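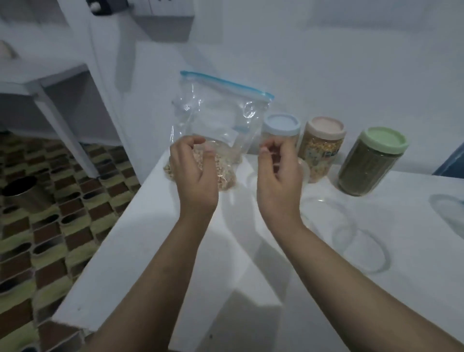
Smadi Portioning Station
Equipment for small and midsize dry food packing rooms

Product overview | What it does | What stays with your staff | Installation | Service | Request a visit

The Smadi Portioning Station is a bench-mounted robot arm with a weighing platform and a fill head. It is intended for workplaces where oats, grains, lentils, ground herbs and similar dry goods are portioned by hand from bags into jars. The station takes over the repeated lifting, pouring and weighing. Opening bags, checking the product and closing the finished jars remain manual tasks.

The station is built and supported by Udunetti, Surkulville.

What it does

An operator empties an opened bag into the hopper and selects a product on the panel. The arm places a jar on the weighing platform, fills it to the set weight and moves it to the outfeed shelf. If the weight is outside the limits, the jar is set to one side for the operator to correct. The arm does not attempt a second fill on its own.

Free-flowing products such as rolled oats and mixed grains run at normal speed. Fine powders and leafy products run at a reduced speed, and the fill head must be fitted with the narrow sleeve. Sticky or oiled products are not supported.

Bag handling

Soft zip-top bags are not handled by the arm. A bag that creases or slumps as it is picked up is still best managed with two hands, one holding the contents from below and the other working the seal. Customers have asked whether a bag-opening attachment is planned. Udunetti has tested one and has no release date to announce.

Changes to daily work

Before an order is accepted, Udunetti asks to meet with the people who do the portioning now. The meeting covers which tasks will move to the station, which will stay, and how the shift will be arranged after installation. A written summary is given to the employer and to the staff.

At the Bunurgate packing room, where the first station was installed in February, the work was divided among the existing team. Two operators are trained on every shift and trade places between the hopper and the closing bench. Job titles were revised to include station operation, and the training hours were paid.

"I used to fill jars from the start of the shift to the end of it, and my wrists knew it," said Napaporn Srisuk, an operator at Bunurgate. "Now I spend more of the day looking at the product. I did not like the noise at first and we had the station moved away from the wall, which helped. I still do the small orders by hand. Setting up the machine for a few jars takes longer than filling them."

Shift lead Busisiwe Mnguni asked that the station's output records not be used to rank individual operators. The records are kept by batch, and the standard software now ships with operator names turned off.

Specifications

Mounting: fixed bench or countertop, level surface required
Containers: rigid round jars with screw-top lids, plastic or glass
Hopper capacity: 20 liters
Cleaning: hopper, fill head and sleeve lift out without tools
Scheduled service: every 4,000 operating hours
Guarding: clear side panels with door switch; arm stops when the door is opened
Lid closing: manual

Installation and training

Installation takes 2 working days and includes operator training at the customer's own bench, with the customer's own products. Training covers startup, product change, cleaning between allergens, and safe stopping. Staff who work nearby but do not run the station attend the safe stopping session as well.

Please clear the bench before the installer arrives. A separate surface is needed for opening bags and for setting down lids.

Service and contacts

Sales and site visits: Tala Twal
Training and workplace planning: Hanan Jaber
Service and spare parts: Drita Đorđević

Spare sleeves and hopper gaskets are held in stock at Surkulville. Please have the serial number ready when calling. It is printed on the plate under the outfeed shelf.

Page last updated Friday, August 28, 2026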